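Last updated 5 September 2024
14 shares | 2 comments

"People ask who got replaced. Wrong question, mostly." Padmavathi Ramasamy, talking fast, between calls. She runs the packing floor at Stavum, 13 people, kids' garden tools and school sets. Arms came in February.

What changed first? The backs. "Sorting is bending. You bend up to 600 times a shift, then you go home and you cant lift your kid."

Lavanya Bhat has sorted there for years, now half her day is at a screen. Less sore. More bored, some days. "I used to talk to the person next to me. Now I watch the trowels and wait for one to go wrong." She wants the extra training paid properly, said so twice. Ramasamy says it's in the next budget. Bhat: "We'll see."

Pay is the same so far. Breaks moved, which went down badly. The two of them still disagree on who should be alowed to stop the line. Bhat says anyone. Ramasamy says anyone who's done the course.
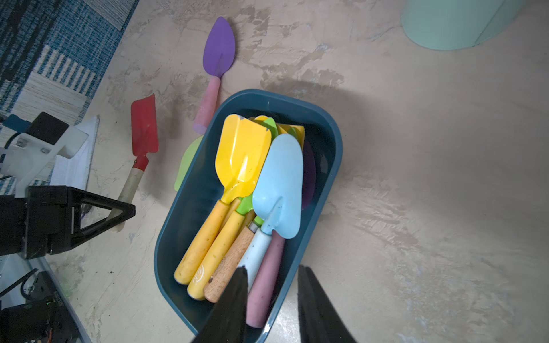
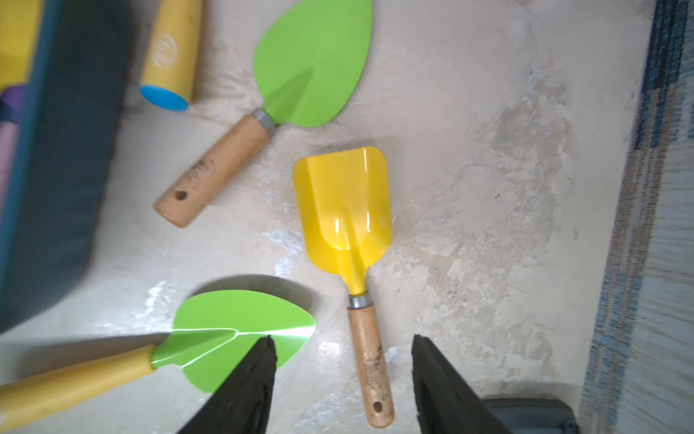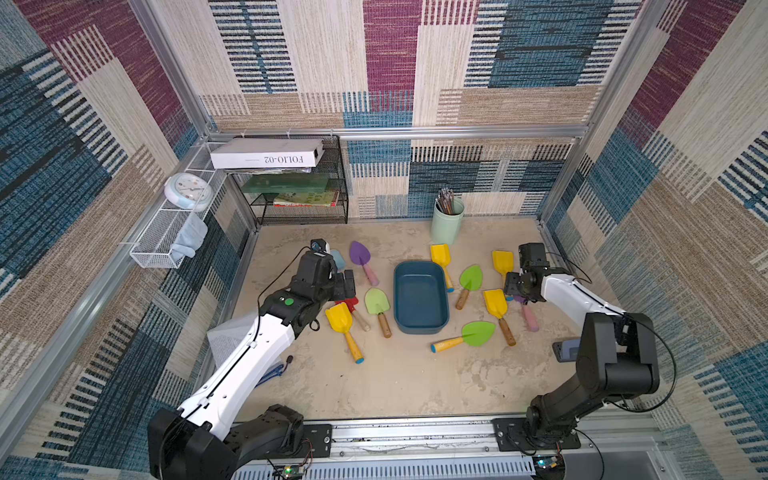
Kids' garden tools, all four pictures.

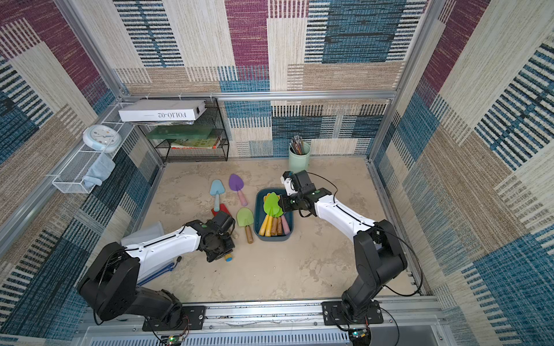

Do the sorters have to learn programming?

Most don't. They learn to start and stop the arms, clear a jam and write up a fault, and the course takes 2 days.

2 comments | Share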